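Chapter 6
Collecting Demonstrations

6.1 Where the examples come from
6.2 What one example contains
6.3 Choosing and varying the task
6.4 Views from the wrist
6.5 Rejecting and keeping episodes
6.6 Exercises

After working through this chapter, the reader should be able to write a collection plan for a single tabletop task, state which signals must be stored with each episode, and judge whether a set of episodes covers the conditions under which the trained policy will run.

6.1 Where the examples come from

Chapter 5 treated the training set as given. A file of observations and actions was loaded, divided, and used to fit a policy. We now turn to how that file is made. In most of the work covered by this book, a person drives the arm through the task while the system records what the sensors report and what commands are sent. Each recorded run is called an episode. The person is the operator, and the full set of episodes for one task is a task set.

Three methods of driving the arm are in common use. In kinesthetic teaching the operator holds the arm and moves it by hand. In leader-follower control the operator moves a second, smaller arm whose joint angles are copied to the first. In handheld control the operator moves a tracked device, and the controller solves for joint angles that place the gripper at the matching pose. The methods differ in speed, in the forces the operator can feel, and in whether the operator's hands enter the camera views. Section 6.2 compares the records they produce.

The running example for this chapter is the Pomside task set, which covers the handling of packaged food on a counter. It holds 402 episodes divided among 12 task variants. Episodes were recorded with the Tralik logging format, described in Appendix B. Readers who worked through the Skotska drawer-opening set in Chapter 4 will notice that the Pomside set has fewer episodes per variant and much more clutter on the work surface. Both differences matter when we reach the question of coverage.

An episode is useful for training only if the observations in it are the ones the policy will have when it runs alone. This condition is easy to state and often broken. If the operator watches the work directly from beside the table, the operator can act on details that no camera records. The stored commands then depend on information missing from the stored observations, and the policy is asked to learn a relation it cannot see. A simple check is to have the operator work from the camera views alone for part of the session and to compare the completion rates. In the Pomside set, operators who looked only at the screen took up to 80 percent longer per episode.

The wrist camera deserves special care in this respect. It moves with the gripper, so the size and position of the target in the view change with every command. It also gives the position of the target relative to the fingers, a quantity that a fixed camera supplies only after calibration. Figure 6.1 shows a view of this type.

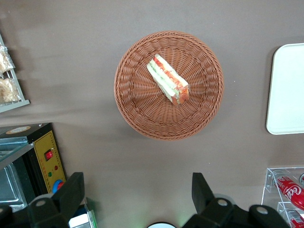

Figure 6.1 View from the wrist camera. A wrapped sandwich rests in a round woven basket, with the open gripper fingers in the foreground.

Two properties of the view in Figure 6.1 will be used later. First, both fingers appear in it, so the state of the gripper can be estimated from the image and checked against the logged value. Second, objects other than the target share the table. A policy trained with these objects always in the same places may come to rely on them as landmarks and fail when one is moved. Section 6.3 gives the Oosthuizen schedule for moving background objects between episodes, and Exercise 6.4 asks the reader to apply it to a group of 29 episodes.

Before going on, the reader should review the definitions of observation, action, and time step in Section 2.3. Throughout this chapter an action stored at step t is the command sent after the observation at step t was received. Some logging systems use the opposite order, and mixing the two within a task set shifts every pair by one step.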